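Progress Report to the Unach Fund
Maintenance and test program for electromechanical relays, Pandodcombe exchange collection
Reporting period: February through May
Prepared by: Valentin Oprea, technical lead

1. Scope of this report

This report covers the second stage of the grant. The first stage dealt with moving the equipment and getting floor power to the racks. The second stage covers inspection, cleaning and adjustment of the relay sets, repair or replacement of worn contact springs, and construction of a test bench that can record operate and release currents without an operator reading a meter. Work on the line finders and the ringing supply belongs to stage three and is mentioned only where it affects the schedule.

2. Inspection

The collection holds 1022 relays in the two main racks, not including the spares in drawers. All of them have now been inspected at least once. Each relay was checked for armature travel, residual gap, contact follow, spring tension and coil resistance. Readings were entered against the rack, shelf and position number, since the original position labels are missing on most of the lower shelves and the designation strips do not always agree with the wiring.

Of the full set, 211 relays were outside the adjustment limits we agreed on at the start of the stage. The most common fault was low contact pressure on the break springs. Second was a residual gap set too small, which leads to slow release. Open coils were rare. Seven relays had open windings, and all seven were on the same shelf. That shelf shows signs of an old overheating event, with darkened insulation on the form behind it. The form has been tested for insulation resistance and is sound, so we have left it in place.

3. Adjustment work

Adjustment is done in position where the shelf allows access. The upper shelves can be reached with straight tools. The lower shelves need offset spring benders, and the set we had did not fit the narrower pile-ups. Mac Giolla supplied a second set in March with thinner jaws. The slot width is now correct, but the handles are short and the user has to work with the wrist turned. We have asked for longer handles on the next order.

The order of work on each relay is as follows:

Isolate the shelf and block the armature.
Clean the contacts with a burnishing strip and remove loose dust from the pile-up.
Set the residual gap with the feeler gauge.
Set the armature travel.
Tension the springs, starting with the one nearest the armature.
Check contact follow and re-check the residual gap.
Remove the block, restore the shelf and run the current test.

The last two checks often disagree with the first setting. A change in spring tension shifts the load on the armature enough to move the operate current, and in those cases the tensioning step is repeated. Average time per relay has come down as the work has gone on, but the early estimate in the proposal was too low for the multi-contact types, and the later shelves hold more of these.

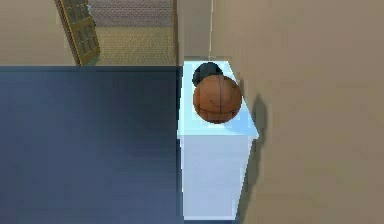
4. Test bench

The bench is built around a ramped current source and a contact monitor. The source raises the coil current in small steps until the monitor sees the make contacts close, holds briefly, then lowers it until they open. Both values are stored with the position number. Contact bounce is recorded as well, although we have no limit for it yet and do not reject relays on that basis.

The controller board came from Odov. The first version had a fault in the output stage: when the coil was switched off quickly, the back voltage reset the board and the reading was lost. A clamp was fitted across the output, which cured the resets but slowed the release and gave false readings for release time. The present version uses a higher-voltage clamp. Release times now agree with those taken by hand on the oscilloscope.

The bench has completed around 2000 test cycles, counting repeat runs on the same relay. The test leads are the weak point. The spring clips lose grip after heavy use and give a high coil resistance reading, so a known resistor is now measured at the start of each session.
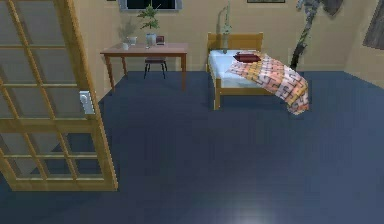
Pandodcombe, interior view.

5. Parts and materials

Contact springs for the common types are in stock. Springs with the older twin contacts are no longer made, and we have been taking them from scrap relays. This supply will cover the present faults but leaves little for later. Rewinding of the open coils has been quoted by one shop and we are waiting for a second quote. Burnishing strips are being used faster than planned. Feeler gauges should be treated as consumables – two of the thinner leaves have kinked and were withdrawn.

6. Variations from the plan

Three items differ from the approved plan.

The lower shelves of the second rack will be adjusted after the test bench is moved, and not before. Moving it first avoids running long leads across the aisle.

The printed adjustment cards have been dropped. Limits are now held in the test record and shown on the bench display when a position number is entered.

Money set aside for a second meter has gone to the additional tools from Mac Giolla. The change is within the limit allowed for transfers between budget lines.

7. Next period

Work planned for the next period is the remaining adjustment on the second rack, refitting of rewound coils once a supplier is chosen, and a repeat test of a sample from the first rack to see how far the settings have drifted. If drift is small, we propose to lengthen the routine test interval. A decision from the Fund is needed on the twin-contact springs: either a small production run or the purchase of a further lot of scrap relays. Prices for both will be sent separately.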